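Thread: notes on the Zorine finger kit from Hägglund, the replacement finger and pad set for two-finger grippers. We've had it on the bench at Stomberg since April. Task is network patching: pick up a cable, present the plug, seat it in a switch.

**1/** What you get for 595: a pair of fingers, a set of textured pads, mounting hardware, and a license for the Wastus grip profile software. Replacement pads are 197 a set. No calibration tool in the box – you supply your own.

**2/** The pads are the reason to consider this kit. Black, coarse, high friction. Smooth pads let a plug rotate under cable load, and a rotated plug will not enter a port. 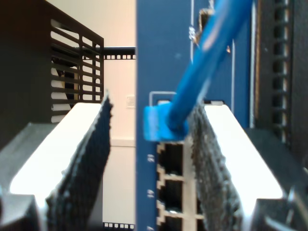
**PORT ACCESS**

**3/** Stacked ports are the hard case. The fingers have to open far enough to clear the plug without pushing on the cable next door. Finger width matters more here than grip force, and the Zorine fingers are not slim. On a fully populated column I would not attempt a middle port with them.

**4/** Ports mounted sideways also mean the wrist has to roll a quarter turn before the approach. The Wastus profile has no preset for that. We wrote our own offset and saved it as a custom tool frame. It took most of an afternoon, mainly because the manual and the software disagree on axis names.

**5/** Grip force is set in 4 steps. Step 1 drops stiff cables. Step 4 is too much for a plug body. Step 2 is where we left it for everything with a boot. I would have preferred a plain numeric field.

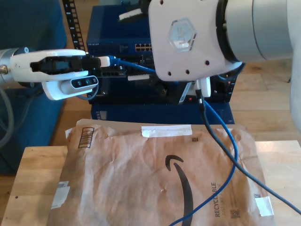
*Blue Ethernet cable, plug end held in the black fingers.*

**6/** Two-arm work: the kit is sold per gripper, so a two-arm cell needs two kits and two licenses. The licenses are tied to the controller serial number. Swapping a controller means an email to Hägglund and a wait. Ours came back the next morning.

**7/** Cable slack is still your problem. No finger design fixes a cable that springs back on release. Route it first, then grip close to the plug. If you grip farther back, the plug tip wanders and the vision step has to run again. 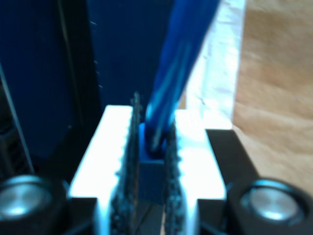 **8/** Small parts are easier than I assumed. Anything with two flat parallel sides centers well between the pads, provided the approach is square. Round parts are less predictable, and I would run them at step 1 with a slower close.

**9/** Wear: Hägglund rates a set of pads for 1000 cycles before inspection. That is inspection, not replacement, but the data sheet puts both on the same line and it is easy to misread. Log your cycles. The software does not do it for you.

**10/** Would I order it again? For patching work with space between cables, yes. For dense panels, wait for the narrow version Hägglund has listed as in development – no price on it yet. I'll add to this thread when the second set of pads has been through inspection.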